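Vistine Opens Enrollment for Wound Closure Materials Course at Cuklow Training Center

CUKLOW, 2021-04-08 — Vistine, a supplier of absorbable suture and practice tissue to teaching hospitals, has opened enrollment for its course in wound closure materials. The course covers suture selection, needle geometry, knot security and tissue handling. It is intended for surgical residents, operating room nurses and purchasing staff who specify closure products.

The program consists of 30 hours of instruction, divided between classroom sessions and bench work. Participants receive a printed manual of 111 pages with tables for strand diameter, tensile strength and absorption period. The tables are arranged by tissue type, so that a reader can start from the repair and work toward the strand. 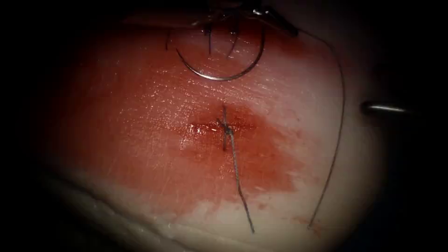

Classroom sessions deal first with material properties. Monofilament strands pass through tissue with low drag but hold a bend after packaging and need more throws per knot. Braided strands are easier to tie and lie flat, and they create more drag on each pass. The course treats coating, storage temperature and shelf life as separate topics. Instructors use test data from the Vistine laboratory in Karakaya, where 537 samples were pulled to failure under a single written protocol.

"Many closure problems are reported as technique problems when the strand was wrong for the tissue," said Stavros Konstantinidis, director of technical training at Vistine. "We ask participants to write down the material, the needle and the number of throws before they begin, and to check that record against the result."

Bench work follows the same order as the manual. Participants close straight incisions first, then curved and angled ones, and then repairs near a fold, where bite depth is harder to keep even. Each repair is scored for spacing, edge alignment and knot slippage.

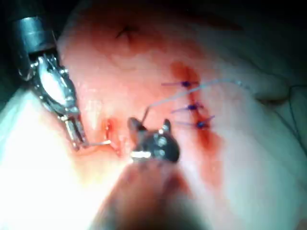
Nearly 92 percent of participants in the pilot session completed all scored repairs within the scheduled time. The remaining participants finished during the open bench period, which has been lengthened for the current program.

The revised course also adds a unit on packaging and waste. It covers lot tracing, opened but unused strands, and disposal of needles. Purchasing staff may attend this unit separately — bench work is not required for it.

Practice materials are supplied by Radusard, a Vistine subsidiary, and are included in the fee. Participants should bring their own magnifying loupes if they use them. Needle holders and forceps are provided at each station.

Enrollment closes at the end of April. Hospitals sending more than one participant should submit a single form listing each person's role and department. Forms are available from the Cuklow training office and from Vistine regional representatives.

About Vistine

Vistine manufactures absorbable and non-absorbable suture, practice tissue and bench fixtures for surgical training. The company operates a training center in Cuklow and a test laboratory in Karakaya.

Media contact: Vistine Technical Training, Cuklow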